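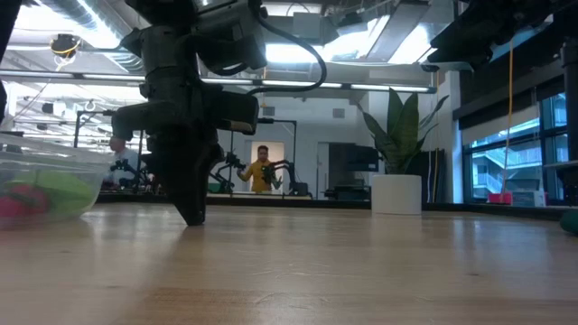

Fit the choke at the transceiver end and leave the feed point alone, ran the unsigned comment left beneath my March entry on receive noise, since a coil of coax hanging from the mast will only come down in the first gale. The comment went on to say that most of the noise on a small plot arrives along the outside of the feeder, and that moving the aerial before dealing with the feeder is wasted labour.

I am grateful for the remark and have acted on half of it. The station at Grevow has used the same inverted L since the licence was transferred to this address. It is fed through 43 metres of coaxial cable, most of it laid along the foot of the hedge. The log stands at 2717 contacts, of which 311 were made on 80 metres. That second figure ought to be higher. The band is open from here on most winter evenings, and I can usually be heard at stations whose replies I have to ask for twice.

Before any alteration was made, readings were taken with the aerial connected and then with the feeder disconnected at the feed point and closed with a dummy load. A feeder terminated in this way should deliver very little to the receiver. It delivered a good deal. The hash between 3.5 and 3.8 MHz fell by only 3 S-points, and a steady buzz near the bottom of the band did not move at all. I accept that an S-meter is a poor instrument, and I would not defend these readings to the nearest decibel.
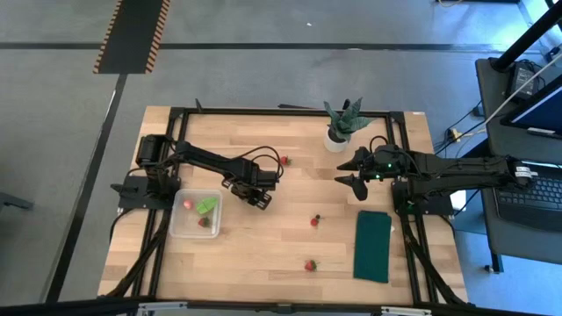
*The two arms face each other across the table.*

Two chokes were then wound on ferrite toroids bought from Hotach, both with thin coax and both with the same number of turns. The first was placed immediately behind the transceiver, as the comment advised. The buzz went. The general hash did not, and I left matters in that state for a week in order to hear the band under different conditions.

The second choke went in at the feed point, contrary to the comment, in a weatherproof box from Frota fixed to the fence post below the aerial. It therefore places no weight on the wire or the mast, and I do not expect the wind to trouble it. The earth connection remains on the aerial side of the choke and goes to the existing radials. An earlier attempt, with the earth strap on the wrong side, made the tuning so erratic that the matching unit would not settle, and an evening was lost before I found the mistake.
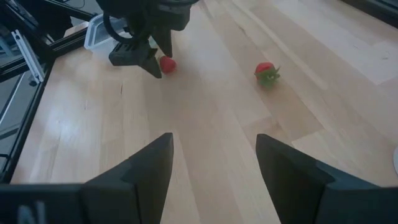
Reception on 80 metres is now quiet enough for weak stations to be followed through a whole exchange. The Varovov beacon, previously a matter of guesswork after dark, can be copied on most nights, including the identification at its lowest power step. Strong local noise has much the same effect on a signal as the broad glare has on the tabletop in the photograph, where the grain is washed out towards the upper right and can be read plainly enough elsewhere. No amount of audio filtering had restored what was missing from the beacon's message.

There remains a rise in noise at seven in the evening, lasting until shortly after ten. It is present on a battery-powered portable receiver at the end of the garden, so it does not come in by the feeder and no choke will remove it. I suspect a power supply in one of the neighbouring houses and intend to take bearings with a small loop before speaking to anyone.

Readers with a long feeder run are invited to say where their own chokes are placed, and whether the earth is taken before or after. Comments on this entry will be open until Thursday.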